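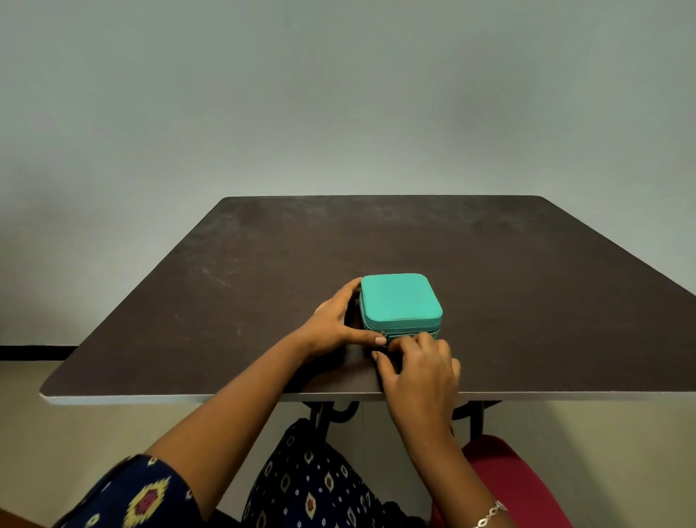 Grade the demonstrations, then grade the robot

Posted 11/02/2024 in Course Notes

Our second-year manipulation course ends with a project in which each student team teaches an arm one household task from human demonstrations. Zippers were added to the task list in April. A zippered case is a good choice for a class. It costs little, it fits on any table, and it needs two hands: one to brace the case and one to pinch the pull and draw it along the seam. Most of the difficulty of two-arm work is present in that one motion.

The rubric we inherited gives nearly all of its points to the final run. The arm opens the case or it does not. I think this is the wrong thing to measure, and I would like the department to change it before the next group starts.

Consider what the teams spend their time on. The largest set last term, from the Otau team, held 3,000 clips of first-person hand work. After review they kept 2,275. The rejected clips had the pull hidden behind a thumb, or the case sliding during the first part of the stroke, or a start point that did not match the label. Deciding which clips to reject took judgment, and the rubric gave that judgment no credit. The Tranatbridge team kept 1,358 clips, reviewed them with more care, and wrote down a reason for each rejection. Their arm stalled at the second corner in the final run. They got a lower mark than a team whose log I could not follow at all.

A final run is a small sample. Our teams get 2 attempts each, on an arm shared by the whole class, with whatever gripper pads are fitted that day. A worn pad can lose the pull on any attempt. I would not accept a conclusion drawn from that much data in a lab report, and I do not see why we accept it in a grade.

The usual objection is that engineering is judged by results. That is true of products. The project is a course assignment, and its result is supposed to be a student who can build a dataset, say what is in it, and predict where a policy trained on it will fail. Those things can be checked. Ask the team, before the run, to name the point in the stroke where failure is most likely. Score the prediction.

A second objection is cost. Reading logs takes longer than watching an arm. I accept this. Using the Rekudia template, which already has fields for grasp type, bracing hand and start position, I can get through a team's log in one sitting. Without a template it takes most of a day.

My proposal is half the marks for the dataset and its log, a quarter for the written failure prediction, and a quarter for the run. Keep the run. Students work harder when there is one, and the Mäkelä room fills up for it every year. It should be worth what it can show.

Two smaller changes would help as well. Teams should swap cases before recording, so that no set depends on one stiff zipper. And the bracing hand should be labeled in every clip. Most teams label only the hand on the pull, then wonder why the case turns on the table when the arm tries it.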